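Vortrag Lagerordnung in kleinen Werkstätten - Sprechzettel
Stand 5/26/14, noch nicht gekürzt

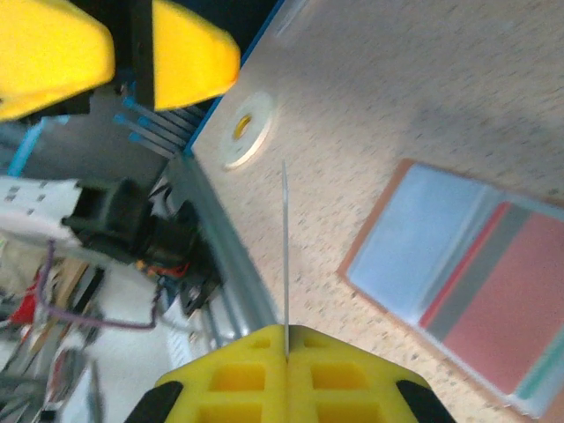
EINSTIEG

Kurz begrüßen, nicht zu lange. Wer von Ihnen hat diese Woche schon was gesucht? Hände hoch lassen. Wer hat es doppelt gekauft, weil nicht gefunden? Pause. Dann weiter.

Thema: Kleinteile, Verbrauchsmaterial, Reste. NICHT Großlager, nicht Palettenregal. Betriebe bis 16 Leute. Gleich am Anfang sagen, sonst kommen wieder die Fragen zur Software.

AUSGANGSLAGE

Beispiel Garnden, Tischlerei. Beschläge in Kaffeedosen, Schrauben in Originalkartons, Kartons aufgerissen, Etikett weg. Bestellt wurde auf Zuruf. Im Februar standen sie zwei Tage ohne Topfbänder da - und im Nebenraum lag ein voller Karton, unter Schleifpapier.
Kein Vorwurf an die Leute! Das Lager war nie geplant, ist halt gewachsen.

Kosten nur grob ansprechen. Suchzeit schreibt keiner auf, steht in keiner Rechnung. Deswegen kommt das Thema beim Chef nie oben an.

Wir verwenden Cookies, um Ihnen die Nutzung unserer Seite zu erleichtern. Mit dem Weiterlesen stimmen Sie zu. Mehr erfahren | OK

DREI SACHEN DIE MAN SOFORT MACHEN KANN

1. Fester Platz. Jedes Teil hat einen, auch wenn er leer ist. Leeres Fach bleibt leer, da wird nichts zwischengeparkt. (Hier kommt sicher Widerspruch, ruhig zulassen.)

2. Zwei-Behälter-Prinzip. Vorderer leer, hinterer nach vorn, Karte in den Bestellkasten. Fertig. Bei Lenetti lief das nach 7 Wochen ohne Nachfragen, vorher eine ziemliche Durststrecke. Karten sind anfangs in den Hosentaschen gelandet und in der Wäsche.

3. Beschriften, und zwar groß. Aus dem Stehen lesbar. Kein Kürzel, das nur der Meister kennt. Bei Lương haben sie das Originalteil vorne ans Fach geklebt, geht auch, sogar schneller als lesen. Bei Kleinstteilen Heißkleber, Klebeband fällt ab.

WAS NICHT FUNKTIONIERT

- Aufräumtag am Freitag Nachmittag. Alle müde, alles landet in Kisten "Diverses"
- Eine Person ist zuständig, die anderen nicht
- Kataloge mit Farbcodes, vier Blautöne, bitte nicht
- Restekiste ohne Boden. Höchstens eine Kiste, wenn voll dann ausmisten

Anekdote Skiva hier oder weglassen je nach Zeit: Schubladenschränke neu gekauft, teuer, schön. Inhalt eins zu eins aus den alten Kisten rübergekippt. Sah ein halbes Jahr gut aus von außen.

RÜCKFRAGEN DIE KOMMEN WERDEN

Barcode? - Ja wenn schon ein System da ist. Sonst erst die Fächer.
Was mit Langware? - eigenes Thema, stehend lagern wenn Platz, sonst Kragarm. Nicht vertiefen!!
Wer zahlt die Zeit? - ehrlich bleiben, der Betrieb. Halben Tag pro Regal rechnen, nicht alles auf einmal anfangen.

SCHLUSS

Aufgabe mitgeben: ein Regal, eins, nicht das schlimmste. Bis zum nächsten Treffen fertig.
Handzettel liegen hinten, bitte nur einen pro Betrieb, sind zu wenig kopirt.
Beamer ausmachen, Kabel gehört dem Haus.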